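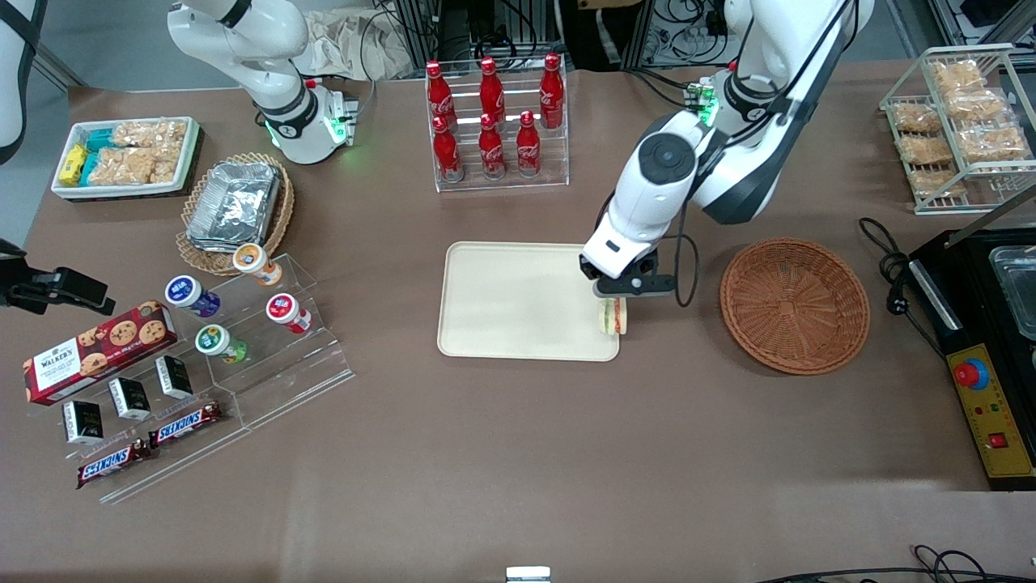 I don't believe in the healthy vending law, and I say that as someone who eats too many vegetables. Flisovthorpe passed its version in October, and we were told office workers would snack less once the candy was moved out of sight. Would they? The town points to one survey of 900 people, who were asked what they planned to eat. I plan to eat lentils. Ask me again at 4 p.m.

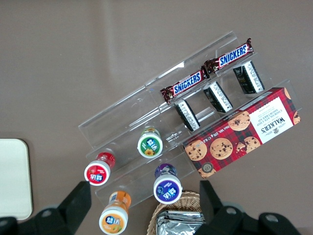 Snickers bars on the top shelf of a clear display stand.

Hina Farooqui, who wrote the report, says placement is everything. Maybe it is in a supermarket. In my building the candy moved 12 steps down the hall and people took the walk. The law also cost Rirkton's small kiosks a permit fee, and I have yet to hear what that money buys. If the town wants us to eat better, it could start by giving us a lunch break longer than it takes to unwrap something.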